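Ticket: Loyalty points not showing after till update
Product: Multotik Points, shop edition
Status: Solved
Opened by: Anjani Pelupessy, Ondero Stores, Zerudstead branch

Good morning, and sorry in advance for the length of this. I would sooner tell you too much than have you come back and ask.

We took the October update overnight, as advised, and the tills came up as normal at opening time. Sales go through, card payments go through, receipts print. The trouble is with the loyalty points. When a customer scans their card before the shopping, all is well and the points appear at the foot of the receipt. When they scan it at the end, after the last item, the till gives its usual happy beep and says "Card accepted", but the receipt shows a balance of nought. One lady who has been saving towards her Christmas shop since the spring had 3000 points yesterday and none today, and you can imagine how that conversation went. She was very nice about it, bless her, but she did want it in writing that they would come back.

What I have tried so far:
Restarted tills 2 and 4, fully off at the wall and on again. No change.
Signed out of the points screen and back in as manager. No change.
Tried my own card at the start of a sale (fine) and at the end (nought).
Looked the same card up in the back office, where the balance is correct. So the points seem to be safe somewhere, which was a great relief – it's only the till that can't see them.

It happens with any sort of goods as far as I can tell. I put through a few small test sales from the drinks shelves, one with a bottle of Coca-Cola and nothing else, and then refunded them all, so please ignore those if you see them in the day's figures.

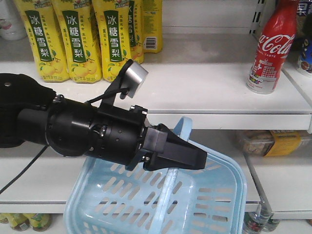

Reply from Multotik Support, 10.40 am
Thank you for such a full account, Anjani, it has saved us a good deal of to and fro. Your customers' points are safe. The update changed the moment at which the till asks for a balance, and on shops that were moved over from the old Pettigrew system it now asks too early when the card comes last. Could you please open Settings, then Loyalty, then Timing, and tell us what is written next to "Balance request"? Please don't change it just yet.

Anjani Pelupessy, 11.15 am
It says "On first item". I had to ask our area office for the password to get into that page, hence the delay. We did come over from Pettigrew, two summers ago, and I still have the old manual in a drawer if it's any use to you.

Reply from Multotik Support, 11.30 am
That is the one. Please change it to "On payment", press Save, and then close and reopen the till program. You don't need to restart the whole machine. It has to be done on each till separately, I'm afraid. Receipts already printed with a nought will not correct themselves, but the points for those sales were added properly, and you can print a fresh balance slip from the back office under Customer, Reprint.

Anjani Pelupessy, 1.20 pm
All done, and it works! Till 7 was stubborn and kept going back to "On first item" until I noticed that I had pressed the back arrow before Save – my own silly fault. I have printed a balance slip for the lady I mentioned and put it in an envelope at the kiosk. Would you let me know if the next update is likely to put the setting back? I should like to warn the early shift.

Reply from Multotik Support, 2.05 pm
The setting will stay as you have left it. A permanent fix is planned for the next update, and we have added your branch to the list of shops to be told when it's ready. Closing the ticket now, but a reply to this message will open it again.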